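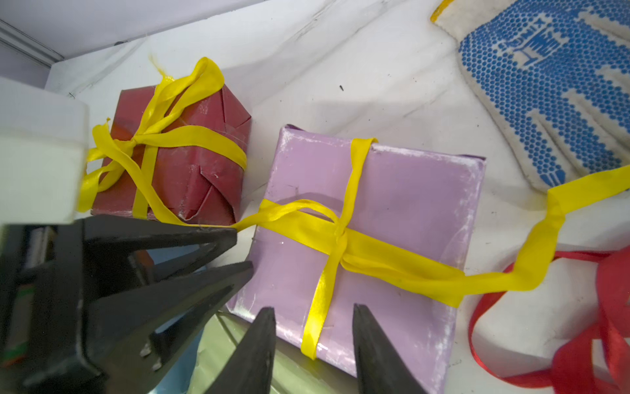 Brumenura Gift Wrap and Ribbon Set: README

Version 1.2
Released 14 Sep 2019
Maintained by the Grukeck packaging group

Summary

Brumenura is a collection of records on small wrapped boxes tied with ribbon. It covers the box, the paper, the ribbon path, the knot or bow on top, and the state of the parcel after repeated tying and untying. The release holds 1,000 records taken from 133 wrapped boxes. Each box keeps its paper for as long as the paper holds, so the same wrapping appears in many records with increasing wear.

Contents

records.csv: one row per record
boxes.csv: one row per wrapped box
ribbons.csv: one row per length of ribbon
pictures/: color pictures, grouped by box
CHANGES.txt
LICENSE.txt

Materials

Boxes are rigid card with lift-off lids, in cube and flat rectangular shapes. The lid is taped shut before wrapping. Paper is single-sided and solid color. The Mägi papers have a light sheen and show white lines where the color has rubbed off at a fold. The Fadbridge papers are matte and tear sooner at the corners.

Ribbon is satin. Cut ends are left unsealed and will fray. A ribbon is retired when the frayed part no longer fits inside a knot, and its row in ribbons.csv is then closed.

Fields in records.csv

record_id: integer, unique
box_id: key to boxes.csv
ribbon_id: key to ribbons.csv
shape: cube, flat, or other
paper_color: plain color name, as judged by the annotator
ribbon_path: single, cross, or none
closure: knot, bow, or open
closure_state: tight, loose, or slipping
tail_left, tail_right: free, tucked, under_box, or out_of_view
wear: 0 to 3
linked_to: box_id of a second box, if any
notes: free text

Ribbon path

"Single" means one band around the box in one direction. "Cross" means bands in both directions. The crossing does not have to be centered on the lid. If the crossing has moved more than halfway from the center to an edge, add "offset" in notes.

Closure

A bow has at least one loop that stands clear of the crossing. Flattened loops still count as a bow. If both loops have pulled through, use knot. Use open when the ends are crossed with no tuck.

Linked boxes

Two boxes are linked when a length of ribbon runs from one to the other, whether or not it is tied at both ends. Fill in linked_to on both rows. Of the 1,000 records, 70 have a value in this field. Ribbon that only lies under a neighboring box is not a link.

Wear scale

0: no marks visible on the paper
1: light scratches or soft creases
2: white marks along one or more edges, or creases across a face
3: torn paper, or card showing through

Score the worst face in view. Do not score a face that is hidden. Dark papers show edge wear earlier than pale ones, and the scale makes no correction for this.

Known issues

Lavender and light purple were used for the same paper before version 1.1. The values have been merged to lavender. Red and dark red are still mixed in older rows.

Yellow ribbon reflects strongly under overhead light, and closure_state is less reliable for it. Treat tight and loose as one class if this matters to your work.

Tail fields assume two tails. Bows tied with a third piece have the extra ends listed in notes only.

Wrapping done in March used a wider tape, which leaves a raised line on the long side of flat boxes. It was not scored as a crease.

Changes

1.2: linked_to added; ribbon keys checked against ribbons.csv
1.1: color names merged; wear scale reduced from six steps to four
1.0: first release

Reporting errors

Send the record_id, the field name, and the value you propose. Corrections are applied at the next minor version.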